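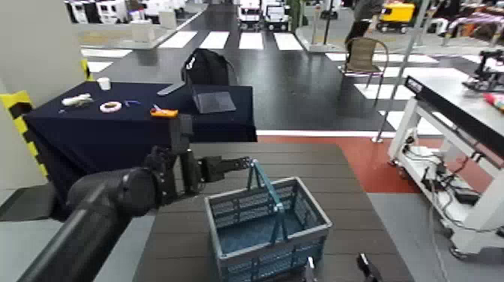

Stirgate open day: what would we be paying for?

9/3/19
By Rostam Parsa
4 minute read

I went to Stirgate with a budget line to fill and came home with it still blank. We have money set aside for handling equipment, it has to be committed by December, and the suggestion from above was that I should go and look at a robot arm before we spend it on more conveyor. So I looked.

The hosts were Wisunura, who sell the arm, with Tsang supplying the grippers and doing most of the talking. The product is called Clomach. I had read the brochure on the train and it told me almost nothing I could put in a spreadsheet.

The job they had chosen to show was a shopping basket on a slatted table, with the arm working at the handle. I will give them credit for the choice. Baskets and crates with handles are a nuisance for us. They arrive any way round, the handles flop, and people hurt their wrists on them. If you had asked me what I wanted to see, I would have said that. I would also have said full ones, stacked, with one handle snapped off, at twenty past five in the morning.

I asked for the price of the arm and was given the price of the gripper fingers, £2297 the pair. I asked again. The arm comes "as part of a package" and the package is quoted after a site survey, and the site survey is chargeable. There is a refund on the survey if you buy. I have bought a lot of kit in my time and I don't like paying to be told a price.

What I did get, after some pushing:

The fingers count as a wearing part. The warranty on them is 45 days. I wrote that down and then asked the chap to repeat it, thinking he meant months.

Training is for two people, at the supplier's place, travel not included. If one of your two leaves, you pay for the next one.

Delivery is 34 weeks from order. Anybody working to a December deadline can do that sum for themselves. We could commit the money in time but we wouldn't see a machine until well into the following year, and our finance people are not fond of that.

Software is a yearly licence. The figure changed depending on who I spoke to, so I am not going to print it.

Nobody mentioned the table, the guarding, the power, the cable runs or the floor. Look under any working bench at a show like this and you see where the rest of the money goes. Cables, boxes, a cart to stand it all on. None of it was on the sheet I was handed. When we put in the strapping machine the extras came to more than I'd allowed, and that was a machine that stays where it is bolted and does one thing.

My other question was speed. I was told the unit had completed 1000 cycles in testing. Fine, but over how long, and what counts as a cycle? Was a dropped handle a cycle? The answer was that they would send me the test report. It hasn't come yet and I have chased it once.

There is also the matter of who picks up the pieces. Wisunura sell it, Tsang make the end that does the gripping, and if a basket ends up on the floor I can already hear each of them giving me the other's phone number. I asked for one contract with one name on it. This was going to be looked into. 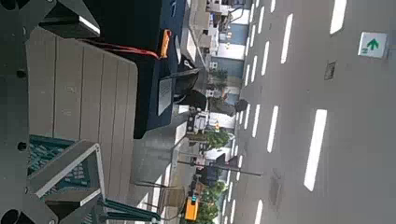
Jamshid Esfahani, who saw my notes before I tidied them up, says I've gone in looking for reasons to say no. His view is that conveyor has hidden costs as well, that we have simply stopped noticing them, and that if I priced the sore wrists and the agency cover properly the arm would look a good deal cheaper. He would lease one for a season, put it on the worst job we have and let the shift decide.

I take the point about the wrists. I haven't priced them and I should. On leasing, I did ask, and the shortest term on offer was three years with the fingers charged separately, so a season isn't available to us whatever we'd like.

What I've put to the finance meeting is this. We keep the line open but don't commit it to Clomach. We ask Wisunura for a fixed price covering arm, gripper, table, guarding and installation, with no survey fee. We send them two pallets of our own baskets, the tatty ones, and ask to watch a full shift's worth go through. If they won't do both, the money goes on the conveyor extension and the lift tables, where I have firm quotes that run to the end of the month.

Parking at Stirgate was free, the sandwiches ran out early, and the sign for the entrance sends you round the back of the wrong building. Leave yourself ten minutes if you are going to the next one.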